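Robot Corner: Why Did the Robot Miss the Lid?
Fenevo Kids' Science Pages
Updated 2023-12-09

Quick one this week, because a lot of you asked what happens when a robot messes up. Robots mess up all the time! Mostly small stuff. Dropped sponge. Cup knocked sideways. Arm stops halfway and just sits there.

So let's look at one mistake and figure out what went wrong. Detective work. Get a snack.

The job

Pick up a jar by the lid. Easy for you. You've done it since you were tiny. You look, you reach, you grab, and if your hand is a bit off you feel it and scoot your fingers over without even thinking.

Now the robot version. The robot has to:

Find the jar.
Work out how far away it is.
Move the arm over it.
Open the gripper (thats the robot's hand).
Go down.
Close.
Lift.

Any one of those steps can go wrong, and if an early one goes wrong all the later ones go wrong too. Like buttoning your coat. Miss the first button and you're crooked all the way up.

Where it happened

In a pretend kitchen. Inside a computer. The people who make the Grarnik practice kitchen built a counter and a toaster and so on, all drawn by the computer, and a robot arm that's drawn by the computer too. It's a bit like a video game, except a program called Lukex is playing instead of you.

Why pretend? Real jars break. Real robot arms are strong and heavy, and a program that's still learning might swing one into the wall, or into a person. In a pretend kitchen you press restart. New jar. No glass on the floor, no trip to the doctor.

The Grarnik team let Lukex try the jar job 200 times. It missed 9 times. Sounds pretty good, right? But think about that in a real house. If you dropped 9 jars of pickles, somebody would have a talk with you.

And the strange part was how it missed. The arm went to the jar just fine. Nice and smooth. Came down and then closed on air, right next to the lid. Then it lifted up its empty hand and carried nothing across the kitchen and put nothing down very carefully. Job done, it said. Job was not done.

What the robot sees

People get this wrong a lot, so read slowly. A robot doesn't see the way you do. You have eyes up in your head, and your hands are way down there. Lots of robots have a camera close to the hand. Great for close-up work! Bad for one thing, and we're coming to that.
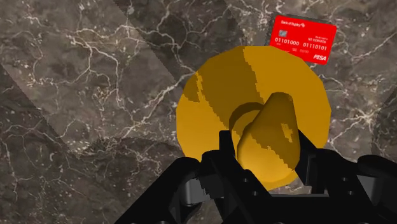
Blind spots are what we call the parts a camera can't see. Cars have them, you have them (try looking at your own elbow), and robots have them too. The tricky thing with a camera near the hand is that the hand gets in its own way. Try to find the bottom of the yellow cone and you can't, because the black gripper is in front of it. Now try the red card. It's farther off and the yellow disc is lying over one corner, but you can still read "Bank of Rupley" on it, and "NO REWARDS", which seems a bit mean for a bank. So the stuff far from the fingers is easy to see, and the stuff right by the fingers, the stuff the robot needs most, is partly hidden.

See the problem?

The closer the hand gets, the more it can cover up. And the end of a grab is when you need to see best.

So what does the program do when it can't see? It guesses. Not a silly guess. It remembers where the lid was a moment ago and figures it must still be there. Most of the time, fine. Jars don't walk.

But if the first look was a little bit wrong, the guess is wrong too, and there's nothing new coming in to fix it. In the bad tries Lukex was off by 2 centimeters. Hold up your finger and thumb, small gap. That's all it took.

Try it yourself

You need a cup (plastic! not a nice one), a table, and a grown-up or a friend.

Put the cup on the table. Stand back. Look at it for as long as it takes to say "robot". Now close your eyes, keep them shut, and reach out and pick it up.

Did you get it? Maybe. Probably you bumped it first, then grabbed. The bump told you where it was. You've got a sense of touch and it saved you.

Now do it again wearing a thick winter mitten. Harder! You can still feel a bump but it's all mushy.

Then the mean one. Close your eyes and have your friend slide the cup over a tiny bit, no telling which way. Reach for the middle of where it WAS. That's what Lukex was doing on a bad try, only with no bump feeling at all. The program wasn't using touch. It had the camera and its memory and that was it.

So how did they fix it?

First idea: use another camera. Put one back from the counter where it can look at the whole arm from the side. The hand can't block both cameras so easily. When the close-up one is stuck, the far one can help out.

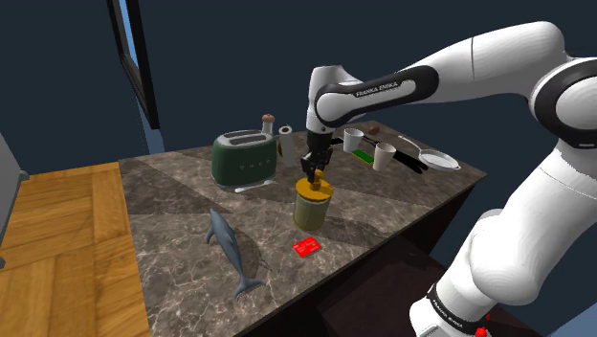

Gripper closed on the jar's yellow lid, seen from farther back.

Much easier to check from over there. You can see the fingers and the lid together, and you can tell the fingers are ON the lid. You can also see things that could cause trouble later, such as the toaster, the white cups, and the frying pan way in the corner. And a toy shark lying on the counter, pointy nose and all. An arm that swings too wide could hit any of that. A close-up camera pointed at a lid might never notice a shark.

But the far camera isn't perfect either. From back there small stuff looks really small. The red card is just a little red rectangle with faint marks on it. Good luck reading that one! So one view is good for tiny details, one view is good for the big picture, and a careful robot uses both.

Second idea: check after you grab. Super simple. After the fingers close, ask a question. How far apart are the 2 fingers? If there's a lid between them they have to stop early, because the lid is in the way. If they close till they touch, well, there's nothing in there. You're holding air. Go back and try again.

You can do that with your own fingers. Pinch a marker. Gap. Pinch nothing. No gap. Congratulations, you are a jar detector.

Before the fix, Lukex never asked. It did all its steps in order, got to the end, and said done. This is a really common kind of mistake in robots and computers. The machine does every step but doesn't check if the steps worked. (People do it as well. Ever packed your lunch and left it on the counter? Same bug.)

Third idea: slow down near the end. The arm can zip along when it's up high. Close to the jar it should creep. Slower means more looks on the way down, and more looks means a better chance to catch a mistake. It also means a softer bump if there is one.

Is a miss dangerous?

A miss in a pretend kitchen, no. Nothing gets hurt in there.

In a real kitchen it depends. Missing a jar and grabbing air, not so bad. Missing the jar and grabbing the edge of a hot pan, bad. Missing and pushing a glass onto the floor where a kid has bare feet, really bad. That's why people look for these misses in practice, and why "pretty good" doesn't count as good enough yet.

If you ever visit a place with a real robot arm, these are the rules. Stay behind the line or the fence. Don't reach in, even if it looks like it's stopped, it might only be waiting for its next step. Don't hand it stuff. Ask which button is the stop button and who is allowed to press it. If somebody shouts stop, you stop too.

Words to know

Gripper: the hand part of a robot. Lots of them have fingers that pinch.

Blind spot: a place the camera can't see.

Simulation: a pretend world inside a computer, used for practice. The kitchen in the pictures is one.

Bug: a mistake in a program. No legs.

Sensor: anything a robot uses to find out about the world. A camera is a sensor. So is a touch pad.

Things to think about

Where would YOU put the second camera? On the ceiling? On the wall? What would block it?

What if the jar was see-through? Would the robot have more trouble, or less?

What should a robot do when it isn't sure? Guess, stop, or ask a person? Draw your answer if you dont feel like writing.

Send drawings to Robot Corner, care of the Janssen Library front desk, Fenevo. Put your first name and your age on the back. Next time: how a robot vacuum gets stuck under the same chair every single day.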